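13th July

Dye bench, indigo vat again. I've renamed the two starters Dakum and Closholm on the jar lids, so if you go hunting for "A" and "B" in the older pages, Dakum is A (fructose) and Closholm is B (the henna one). Please don't relabel them back!

Dakum was a lovely clear yellow-green under the skin when I lifted the lid, with a good coppery film and a fat little flower in the middle. Closholm looked murky and bluish, so I gave it another spoonful of lime, stirred it slowly along the wall of the pot and left it alone for an hour. I keep wanting to stir more. Stirring more is how I killed the November vat, and I'd like to think I learn things.

Dipped the Msimang cotton first, the heavy one with the slubs. Scoured it last night with soda ash and a drop of soap, and the water came out the color of weak tea, so I did it over. Anybody who says that cloth is "ready to dye" is being generous. Three dips in Dakum, five minutes each, with a long airing between. The third dip hardly changed it and I think I could have stopped at two. Still, a really nice blue, a bit gray on the folds where I didn't open it out fast enough (my fault, I was answering the phone with one glove on).

The Zutia linen went in after and grabbed color in patches. My guess is leftover sizing. I've cut a new strip and it's soaking now, going to simmer it properly and try again before I blame the linen.

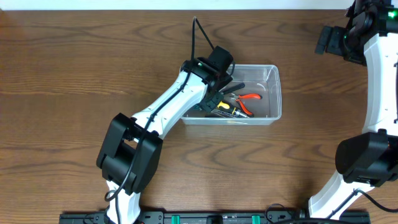 Closholm had come around a bit by late afternoon, greener at least, with a thin film starting. pH strip said somewhere between 10 and 11, but those strips are old and I don't trust the top end. Ran one scrap of the Msimang through it for comparison: pale, slightly turquoise, and it rubbed off on my thumb while it was still damp. Too much lime maybe, or just not reduced enough yet. Leaving it overnight with the blanket on.

Stock is getting low. We have 700 grams of indigo powder left in the big tub and the next order won't be cheap, so small vats only until I've sorted out what Closholm is doing.

For tomorrow: vinegar rinse on all the Dakum pieces, then a warm wash, then the rub test against white cotton. Pin the swatches in the back of this book once they're dry, and write the dip count on the tape BEFORE pinning. And whoever has the long thermometer, I need it back by the first simmer.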